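Bathroom and fittings floor, Resudik building - gallery

Put up February 19, 2018. Quick set from the big room on the ground floor. Fittings, the tub, the windows, odds and ends. More when I get a minute. 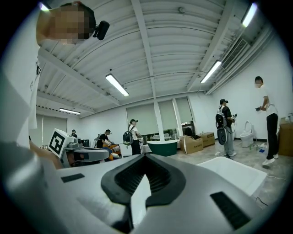
Big room, daytime setup. Green tub over on the right by the white pillar, blinds down on all three windows behind it.

The tub first, as everyone asks. Freestanding, green outside, white rim. Came from Brinik in January on the back of a flatbed. 286 pounds on the delivery slip and it felt like more. Sits straight on the concrete, no platform, we tried one and it looked like a stage.

The pillar. Structural, white, staying put. Had a plan to tile it, dropped the plan. Tub looks good next to it so fine.

Plants. A bunch of green ones at the middle window, along the sill. Please don't water these if you visit, they get done on a list and two of the old ones drowned.

Roller blinds, pale gray. Skunex, made to measure, 39 days from order to door. The side chains are a bit stiff. Down most of the day as the glare off the tub rim is bad for looking at color samples.

The other blinds, far left wall, are the old ones that came with the building. Kept them closed, they rattle if you open them. Will match them up to the gray ones when there's money.

Floor. Bare concrete, sealed twice, 700 square feet done so far and the back strip still to do. Shows every footprint - sweep before you mop or you just make mud. Learned that one the slow way.

White counter. Small stuff lives here, goes back here at the end of the day. If it's not on the counter it's lost, check the drawers in the office before you order a new one.

White fabric panel, left side. Meant for a divider, got used as a backdrop, now sort of both. Needs ironing. Printing on it is faint and I'd like to redo it darker.

Room color. White, then white again. The Dimaculangan chart has 222 whites on it and I'd swear half are the same can. We went with the second cheapest and it coverd in two coats.

Still to come: close-ups of the tub drain, the sill from the outside, the office shelves, and the samples rack once its sorted out. The faucet is on back order, so no faucet pictures yet.

Larger sizes on request, use the form on the contact page and say which picture. Fine to reuse for school projects, for anything else ask first.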